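Where does the water go when you pull the plug?

You pull the plug, the sink gives a rude gurgle, and the water leaves without saying goodbye. Most people never think about it again. This page is for the other sort of people.

Under every sink is a bent pipe called a trap. It dips down and comes up again, a bit like a letter U, and a small puddle always sits in the bend. The puddle has one job, and the job is to be in the way.

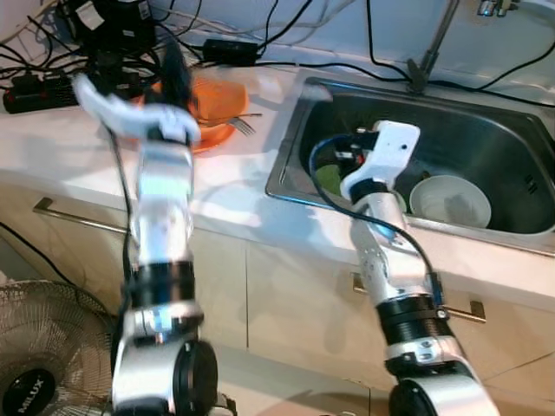
Smells from the drains would love to come up and join you for breakfast. They are mostly gas, and gas can't push past the puddle. Take the puddle away and your kitchen would smell like the inside of a drain, because it would be joined to one.

After the trap, the water slides downhill through wider and wider pipes. It meets your neighbours' bathwater, which is not something to dwell on. In the town of Colach the main sewer is 7 kilometres long, and it slopes so gently that a marble would need some persuading to roll down it.

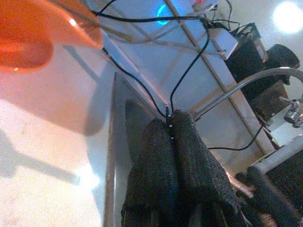
Then there is fat. Hot fat is runny and looks harmless, but it cools in the pipe and sets hard, like a candle. Wet wipes stick to it, more fat sticks to the wipes, and soon there is a lump. One December, workers in Colach dug out a lump weighing 203 kilograms. It took 4 days, and nobody asked to keep it.
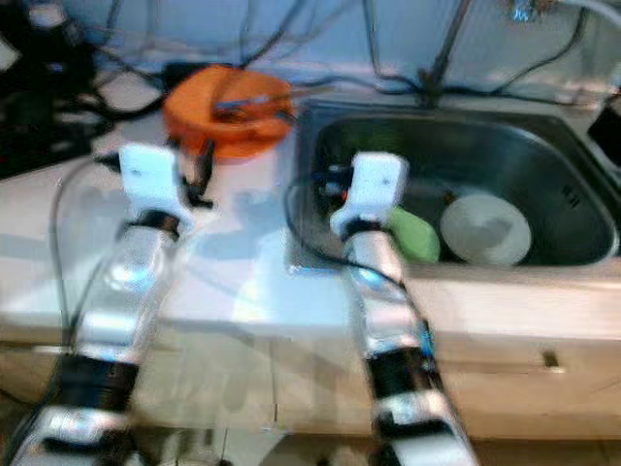 But my gran pours hot water down after the fat and says that sorts it out, writes Comik. Sorry, Comik's gran. It only moves the fat a bit further along, where it cools down and becomes somebody else's lump. Let it go cold in an old tin, then ask a grown-up to put it in the bin.

At the end of the pipes is the treatment works. Screens catch the big bits - wipes, twigs, the odd toy soldier. Next the water rests in tanks so the muck can sink, and then billions of tiny bacteria eat much of what is left. They seem to enjoy it. After that, the cleaned water flows into a river.
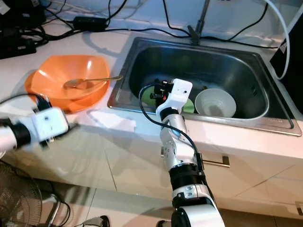
A kitchen sink, where the journey starts.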